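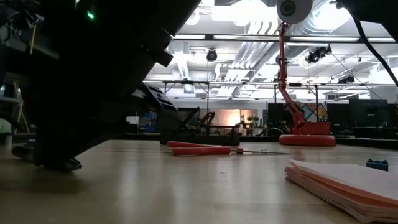
What should stay on a shared worktable overnight? As little as possible: one lamp, one organizer, and whatever fits inside the organizer without being forced.

Speaker notes, "Clearing the Shared Table"
Yu-ting Siu
Talk slot 13, small hall. Slides advance by clicker. Keep water off the lectern.

Opening (slow down here)

Good afternoon. I look after supplies at Pruvar, where we have long wooden tables that a lot of people use for short stretches. Cutting, sorting paper, labeling. Nobody owns a table. Our building has 400 people on the access list and I would guess a good share of them have borrowed a pair of scissors from me.

This talk covers small items only. Shelving and carts were in the September session, and the notes from that are on the Prikonier page if you want them.

Ask the room: who has looked for scissors this week? Wait for hands.

The kinds of thing that collect

We did an inventory before we changed anything. All the tables, all the drawers, one afternoon. The sheet came to 1,234 loose items. Pens and markers were the biggest group, then sticky notes, then paper. Scissors were a small group but they caused the most complaints.

Sticky notes need their own rule. A blank one left on the wood looks like a message, so people work around it. They don't throw it out and they don't use it. By the end of the day someone has put a cup on it.
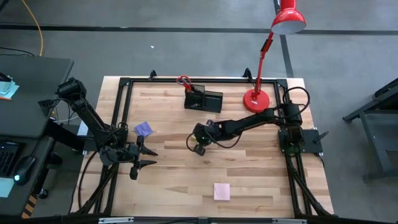

Sticky notes on the wood, organizer at the back of the table.

Our rule for notes now: if it has writing and a name, it goes on the board by the door. If it is blank and clean, it goes back on the shelf with the paper. If it is creased, recycle it. We tried saving creased ones for scrap at the Fu annex and ended up with a shoebox of them.

Paper is simpler. Square up the stack before you leave and take it with you, or put it in the tray marked for that table.

(If running late, skip to the organizer.)

The organizer

Go back to the question of where scissors live. We tested three spots: a drawer, a wall hook, and a mesh organizer on the table. The drawer lost in the first week. People closed it on the handles. The hook was fine for tall people. The organizer is what we kept.

Put scissors in handles up, blades down. You can see bright handles from across a room, and the person reaching in gets hold of the handle first. 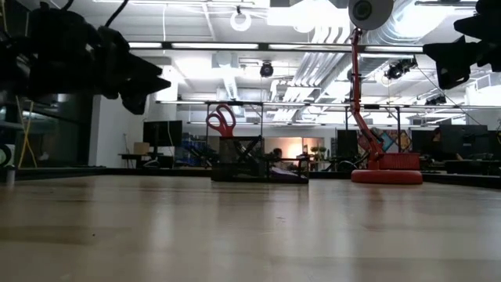
Scissors in the mesh organizer, red handles up.

Mesh also shows what has fallen to the bottom. With the old solid cups I found erasers, clips and a house key, all in the same cup. Empty it out once a month anyway.

Size matters more than brand. We looked at the Skimex catalog and went with a low one. A tall organizer tips when somebody pulls the scissors out at an angle. Ask for one with a divider so the pens don't slide under everything else.

Limit: 6 items in each organizer. It sounds strict. People complained for a month, then stopped asking me for bigger ones.

Two minutes at the end

Read this part from the handout so the wording matches. The order is for a table with scissors, a pen and a few small pieces left out.

1. Close the scissors before you move anything else. Check for a pen under the handles.

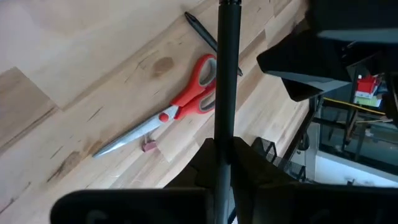

2. Put the scissors in the organizer, blades down.

3. Pens next. Cap goes on first. A pen that doesn't write goes in the bin, and that includes the one you think might come back.

4. Erasers, blocks and other small pieces go in the lower part of the organizer. If they don't fit, they go to the supply shelf.

5. Paper and notes, as covered earlier.

6. Push the lamp to the side and switch it off.

7. Wipe with a barely damp cloth, along the grain. Dry it straight after.

Questions I usually get

Left-handed scissors: yes, we stock them. They have a tag on the handle and they live in the same organizer.

Who checks: whoever books the table next. They can send me a note.

Handouts are on the chair by the exit. Please leave one for the next group.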